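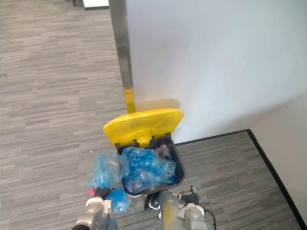 Looking after a robot's hands

A robot that tidies up needs some tidying up of its own. At Hlongwane, Karabo Maluleke checks the robot's hands every morning before it starts work.

First she switches the power off. Then she wipes the fingertips with a cloth, bends each joint gently and looks for loose screws. Fluff and grit can make a joint stiff. After 500 hours of work, the fingertip pads are changed for new ones. 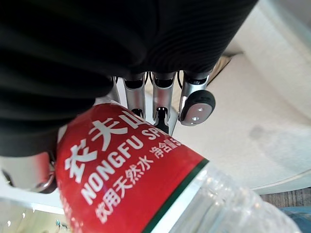

Why do the fingertips have to be clean?

Dust makes them slippery. A robot with slippery fingertips may drop whatever it picks up.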